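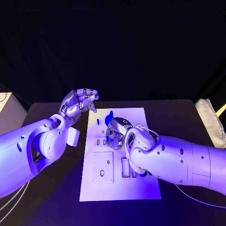
The Imero board on its dark table, Illow.

When I arrived in Illow it was Friday afternoon and already getting dark, as it does in December. The workshop has the name Amoah over the door, which is the family name of the man who runs it, and he was waiting for me with two cups of tea and a cardboard box under his arm. In the box were old gears. "You have to see the bad ones first," he told me. "Then the good ones will look better to you."

Mr. Amoah makes fitting boards. I must confess I did not know this word before I started to prepare our conversation. A fitting board is a flat panel with cutouts, outlines and small loose parts, and each part has a place where it belongs. The principle is known to every child who had a shape puzzle. His boards are more difficult, and they are ordered by training rooms, by schools for technical trades and by other people who have to know how well small things can be picked up and put down. The one we talked about is called Imero. It is white, the parts are blue, and he has been changing it for a long time.

I asked him why blue.

"The first ones were in all colors," he said. "Red gear, yellow peg, green cylinder. It was very cheerful. But then the color tells you the answer. If the yellow peg goes to the yellow hole, you are matching colors, you are not looking at the peg. So I said, everything will be one color, and the shape must do the work. I tried gray also. Gray on the white board was sad, and on the dark table you lose it completely when it rolls away. Blue you can find."

Do they roll away often?

"All the time. The short cylinder is the worst of them. You put it down on its side and it has already decided where to go."

He drinks his tea standing. During the whole conversation I think he sat down one time, and it was to look for something under the chair.

The gear is the part he likes to talk about the most. In the cardboard box there were 12 of them from earlier years, and he put them in a row on the windowsill to show me how the form developed. The oldest is thin and completely flat. "It looks very nice, like a drawing of a gear," he said, "and you cannot lift it. Try it, please." I tried, and it is true that I had to push it with my fingernail until it came over the side of the sill. Later ones became thicker, and then the middle was raised, and after this came the short peg on the gear. I said that the peg made it look a little bit like a pot lid with its knob. He was not offended.

"My wife says a teapot. I wanted a place where it can be held, and I did not want to make it too comfortable. With a big handle, everybody lifts it in the same way and there is nothing to learn. With the small peg you must choose. Do you take the peg, or do you take the body? Both are possible. I have seen it done from the side, from the top, with the thumb underneath."
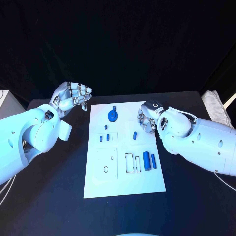 He has a strong opinion about the outlines also. On many boards from other makers, he explained to me, the place for each part is deep and has a soft edge, so that the part almost falls in by itself. He wanted some places on Imero to be only printed. A line on a flat surface does not help you. "If you are a little bit wrong, you stay a little bit wrong, and everybody can see it. In a hole it is different. The hole says yes or no. I like to have the two kinds on one board, because they are two different lessons."

I wanted to know how he decides the distance between the parts, and he laughed and went to bring a sheet of paper. It was a drawing of the layout with many pencil corrections, so many that in one corner the paper had become shiny. The drawing has the number 149 at the top. I asked if it was the article number.

"It is the number of the drawing. I do not throw them away and I do not begin again from one. For a year I moved the gear left and right, left and right. When it is too near to the others, you touch the neighbor when you reach for it. When it is too far, the board becomes large, and then it doesn't fit in the case, and the customer must pay for a bigger case. So the case is the real designer of this board." He folded the paper again. "Please write that the case fits well. I am proud of the case."

The case fits well. I have checked it.

We then went through to the back room, which is rented together with the workshop from a company called Reria. Before this it was a place to store stage material, and the black curtain stayed there when the theater people moved out. Mr. Amoah wanted to take it down in the first week, but he was busy, and after some months he noticed that he preferred it. The wall behind it is an old yellow, with pipes. With the curtain closed, he said, the eye has nothing to do except to look at the table. The table is dark for the same purpose. He bought it white and was not happy, the board had no edge any more, and he could not say from the door if it lay straight.
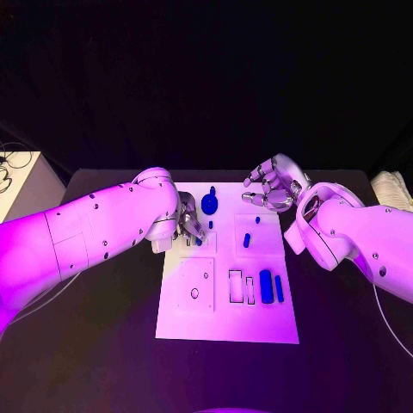
Ewurabena Sowah

The lamps were a surprise for me. I expected a plain white light, as in a dentist's office, and this he has, but he can also change the whole room to violet. It is a strong color. White things become purple and the blue parts become deeper, and my notebook looked as if I had spilled ink on it.

"It came from a customer," he told me. "He called and said that the board is very good in the morning and very bad in the evening. I said, my friend, it is the same board. But he had evening lamps in his room, colored ones, and with them the small slots were hard to read. I did not believe him, so I bought such lamps for myself. He was right. The dark lines were fine, the small slots were not fine."

Since then every new layout is looked at in both kinds of light before it is approved. He showed me how he does it. He sets the board straight, he puts the parts out, he goes back to the curtain and looks from there, then he changes the lamp and looks again. It takes him up to 90 minutes for one layout, which seemed to me very long for something so small. He agrees that it is long. He listens to the radio while he does it.

I asked about the raised square plates. They are the newest thing on Imero, and they are not liked by everyone. A plate like this stands a little higher than the rest of the board, so the height where you let a part go is not the same everywhere.

"I got letters. One lady wrote that it is unfair. I answered her that a shelf is also higher than a floor. You learn on a flat board, you become quick and satisfied, and then in life there is a step, and you bump your peg against the step. It's better to bump it here." He pushed a tiny peg over the table to me with one finger. "Feel how small. This one I wanted to make bigger, and I made it smaller instead. My daughter was the one who said it. She was right, I think, but I have lost six of them in this room."

They are somewhere behind the curtain, he supposes. He doesn't look for them now; when one is missing he takes a new one from a jam jar that stands on the shelf next to the door.

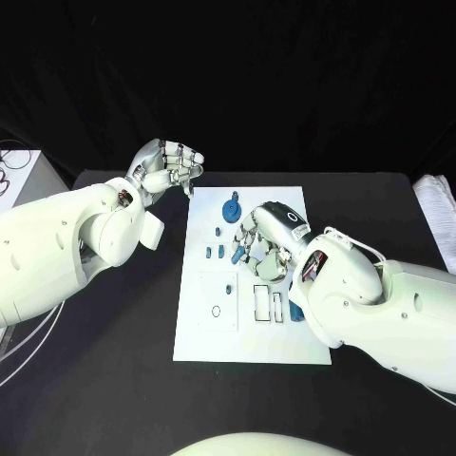 Of everything that is done with the board, it is the putting down that interests him. Picking up, he says, is what everyone wants to watch, and he finds it a little overrated. "When the part is in the hand, people are already glad. But now you don't see the part so well, because the fingers are around it. You must know where its bottom is without looking at it. With the cylinder it is very clear, you hold it and you have only a small piece of blue that shows, and with this small piece you must find the place. I can watch this for a long time. I watch the moment before."

And what does he think in this moment?

"I think, lower. Always I think, lower. People let go too high."

I tried it myself then, with the white lamps on. I managed the gear on the second attempt and was quite pleased. With the tiny peg I had to stop and start again many times, and I let go too high, as he predicted, and it jumped and went over the edge of the table. He was kind about it and took the jam jar from the shelf.

For the coming year he is preparing a smaller board with fewer parts, which can be posted in an ordinary envelope with a hard back. It doesn't have a name yet. He would like to keep the gear in it, but the gear is too thick for the envelope, and he will not make it flat again. We talked about this longer than I had planned and I missed the early bus. He has now asked the post office if there is another size of envelope, and he is waiting for their answer.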